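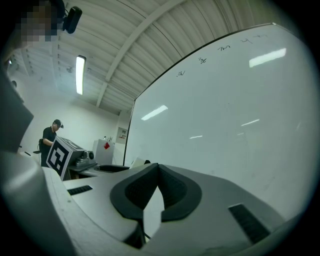 How often does a whiteboard need a proper clean, as opposed to a wipe?

Once a month if it's used every day, and sooner if the old writing has started to show through the new. A dry wipe moves most of the ink. What it leaves behind builds up into a grey haze, and the haze is what people complain about when they say the board has gone.

Plandix Large Whiteboard, Thin Frame
Product code 3121
Sold by Nullow

A big white board for writing on. We did try to come up with something grander for the heading and gave up by lunchtime.

The Plandix is made for workshops, training rooms and any other place with a long wall and a lot of opinions. The frame is thin and dark, so you get writing surface almost up to the edge. The surface itself is glossy. Gloss wipes cleaner than matt and keeps doing so for longer, but it does throw back your ceiling lights. If you have bare fluorescent tubes, expect bright bands across the board, and expect whoever sits at the side to mention them. A matt version is listed under code 2368. It cuts the glare and needs more elbow grease.

Before you order
Measure the wall, then measure the door. Khải Lưu in our returns department would like the second part printed larger.

Fixing
Brackets and screws for solid walls are in the box. Hollow walls need their own plugs, not supplied. It takes two people to hang, preferably two who are on speaking terms. Leave 3 mm between the frame and any side wall.

Writing on it
Any dry-wipe pen will do. Dark colours read best from the back of the room; yellow is for people who don't want to be read. Letters that look enormous when your nose is against the board shrink badly over distance, so write bigger than feels polite. Start at the top by all means, but check that the shortest member of the team can reach it with the cloth.

Cleaning
Soft cloth, warm water, a drop of washing-up liquid, then dry it. No scouring pads. For permanent marker, scribble over it with a dry-wipe pen and rub both off while wet. Mimov board spray (300 ml) is sold separately and smells faintly of pears.

What buyers say
"Arrived flat, went up straight. The wall is less straight than we thought." Đạt Khương, Hà workshop

Delivery
Kerbside as standard. Upstairs delivery can be added at the checkout. Orders placed before noon are packed the same afternoon, except during the stocktake in May.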